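### 3.2 Where bathroom items are kept in shared rental housing

The second part of the study dealt with the bathroom. Kitchens in shared housing have been written about at some length, and the main sources of friction there – shelf space, washing up, food taken from the fridge – are well known. The bathroom has had less attention. It is usually the smallest room in the dwelling, it is used by one person at a time, and its fittings are rarely chosen by the people who live with them. For these reasons it was treated separately in the interviews, with its own set of questions and its own page in the household diary.

Data were gathered in 29 shared dwellings in Skenislow and in the neighbouring district of Brodeck. All were rented, all had at least three adult residents who were not related, and all had a single bathroom used by everyone in the dwelling. In total, 145 residents were invited to take part. Each dwelling was visited twice. At the first visit the residents were interviewed, together where possible, and were given a diary to be filled in over the following two weeks. At the second visit the diaries were collected and any entries that could not be understood were talked through with the person who had written them. The diaries yielded 729 entries that mentioned the bathroom, and it is these entries that form the basis of the present section.

The entries were read by two members of the team and sorted under the headings given in Section 2.4. Where the readers did not agree, the entry was passed to Essam Amrani, who had taken no part in the visits and did not know which dwelling it came from. Entries that touched on more than one matter were placed under each heading that applied. An entry complaining that a neighbour's towel had been moved in order to reach the window, for example, was placed under both "hanging space" and "air and damp".

#### 3.2.1 Fixed and movable storage

A first distinction must be drawn between fixed and movable storage. By fixed storage we mean cabinets, wall shelves, window sills and the edge of the bath: places that come with the room and stay in it. By movable storage we mean anything that a resident can pick up and take away, such as wash bags, baskets, boxes, buckets and basins. The distinction matters because the two kinds are governed by different rules. Fixed storage is held in common at the start of a tenancy and has to be divided up. Movable storage belongs to someone from the outset and needs no agreement, other than on where it may stand.

Residents were seldom able to say when the division of fixed storage in their dwelling had been settled. In most cases it had been inherited. A new resident took over the shelf of the person who had left, together with whatever was still on it, and the arrangement passed from one set of residents to the next without being discussed. Štefanec has called this "settlement by vacancy" in connection with kitchen cupboards, and the term fits our material equally well. Its main weakness is that it preserves the needs of people who are no longer there. A resident who had moved into the smallest room in one Brodeck flat had also received the smallest shelf, and saw the two as belonging together, although there was no reason why they should.

Movable storage was used by residents in two ways. Some carried their things in and out with each visit to the bathroom and left nothing behind. Others kept a container in the bathroom permanently, usually on the floor or beneath the washbasin. The first practice was described as tiring but free of argument. The second was described as convenient, and gave rise to a good number of diary entries on the subject of floor space, cleaning and who was expected to lift what before mopping.
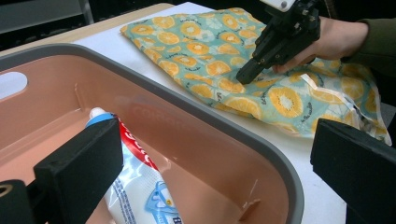
**Figure 4.** Toothpaste tube in a pink plastic basin with an oval cutout handle.

Containers of this kind were not all made for the purpose. Residents had taken whatever was to hand, and the choice was often a matter of size: large enough to hold a towel as well as smaller items, and small enough to be carried under one arm. Open containers were preferred to closed ones by those who carried their things back and forth. Residents who left their things in the bathroom were more divided. Several wished for a lid, chiefly to keep out dust and hair, but also from a feeling that the contents were nobody else's affair.

#### 3.2.2 Goods held in common

A second distinction concerns the goods themselves. Some items were regarded in every dwelling as personal and were never lent, the toothbrush and the razor being the clearest cases. Others, such as toilet paper, cleaning products and hand soap, were regarded as common and were paid for jointly or in turn. Between these lay a middle group made up of shampoo, shower gel, toothpaste and cotton wool, and it was here that most of the difficulty arose.

Items in the middle group are bought by one person but are easily used by another. The amount taken on each occasion is small, and the loss is noticed only when it has been repeated many times. Residents found such losses awkward to raise. To complain about a single use seemed petty, and by the time the matter had become serious it was hard to say who was responsible. As one diary put it, "I don't mind anyone having some. I mind being the only one who ever buys it." Entries of this sort were more common in the second week of the diary than in the first, which may reflect growing trust in the study as much as any change in the household.

The place where an item was kept had a clear bearing on how it was treated. Toothpaste left on the edge of the washbasin was widely held to be open to all, whatever its owner might have intended. The same item kept in a personal container was held to be private, and residents who had used it without asking described themselves as having done something wrong. Position thus did much of the work that might otherwise have been done by an agreement. Written labels were rare, and were seen as unfriendly even by residents who admitted that they would have been useful.

#### 3.2.3 The part played by the landlord

Few landlords had given thought to bathroom storage. Tenancy agreements set out rules on smoking, noise and damage, and in many cases gave a full list of the kitchen equipment supplied, but said nothing about shelves or hooks in the bathroom. Drilling into tiles was generally forbidden. Residents who wished to add storage were therefore limited to items that stood on the floor, hung over a door or were held in place by suction, and the last of these were spoken of with little warmth.

The dwellings let through Casen formed a partial exception. Here each resident was given a numbered hook and a narrow shelf on moving in, and the numbers matched those on the bedroom doors. Diaries from these dwellings contained fewer entries on shelf space than the others. They did not contain fewer entries on shared goods, and the middle group described above caused the same trouble there as elsewhere. Providing storage appears to ease the question of space but leaves the question of purchase where it was.

Some caution is needed in reading these results. The dwellings were found through letting agents and by word of mouth, and households on very poor terms are unlikely to have volunteered. The diaries were kept in May, when windows could be left open and towels dried quickly; entries on damp would probably be more frequent in winter. It should also be noted that residents wrote for a reader who had sat in their living room the week before, and some will have softened what they had to say. The interviews at the second visit went a little way towards correcting this, and are taken up in Section 3.3, which turns to cleaning rotas and the ways in which they are kept, altered and abandoned.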